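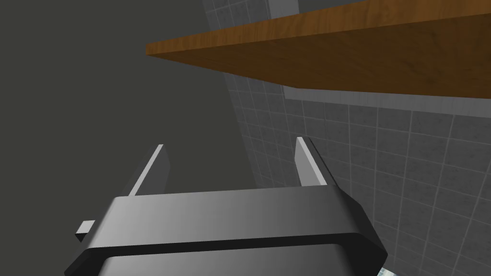

Figure 4.1 Two-finger gripper in a computer simulation, with nothing held. The underside of a wooden board is at upper right.

Chapter 4
Planning the Purchase

Most spending on a robot cell is settled before any order is placed. By the time a supplier's quotation arrives, the buyer has usually decided what the robot will pick up, how far it must reach and where it will stand. If those decisions are poor, a good price on the arm will not put them right.

This chapter deals with the period between the first proposal and the signed order. It assumes you have read Chapter 3 and can write a simple task statement. By the end you should be able to draw up a full equipment budget, compare two quotations on the same terms and say which questions a simulation can answer before money is spent.

4.1 The price of the arm and the price of the cell

New buyers often budget for the arm alone. The arm is the easiest item to price, but it cannot do any work without a gripper, a mount, guarding, cabling, software licences and someone to put them together. Training and spare parts are also left out of many first budgets. Gripper fingers wear, and a cell that stands idle while a pair is on order costs money every day.

Consider Trelport, a packing firm that wanted to load wooden boards on to a conveyor. Its production engineer, Yến Lương, was given a budget in March and asked for quotations from two suppliers, Paketti and Bạch. Paketti's price was lower. It did not include fingers, which were listed on a separate sheet, or delivery. Bạch quoted for a complete cell with 18 months of support. When Lương put both offers into one table, line by line, the gap between them came to 2000 pounds, with Bạch the cheaper.

The table is the main tool of this chapter. Each row is a cost and each column a supplier. A blank box means a question to be asked – never a cost of nothing.

4.2 What to settle in simulation

A simulated cell lets the buyer try a gripper that has not been bought. Figure 4.1 shows such a model from close to the gripper. Three matters can be checked at this stage:

Reach. Can the arm get to every pick and place position without striking the furniture?
Opening. Do the fingers open wide enough for the largest part, with some room to spare?
Approach. Is there space for the gripper body, as well as the fingers, beside or beneath the part?

The third is the one most often missed. Catalogues give the finger opening in large type and the size of the housing in a drawing near the back. At Trelport, the maintenance lead, Hậu Tăng, asked for the approach to be tested from several sides, and one of the grippers on the shortlist was dropped as a result.

Simulation is weaker on friction, dust, warped stock and the time staff need to learn the system. Allow for a paid trial with your own parts if the supplier offers one. Trelport's trial lasted 14 days and was charged against the final order.

4.3 Lead times

Draw up the delivery plan alongside the budget. Enter the longest lead time first and work back from the date on which the cell must be running. Lead times for grippers and custom fingers should be asked for separately, as they may come from different makers. The worksheet at the end of the chapter uses the Curus planning form, which has a line for each.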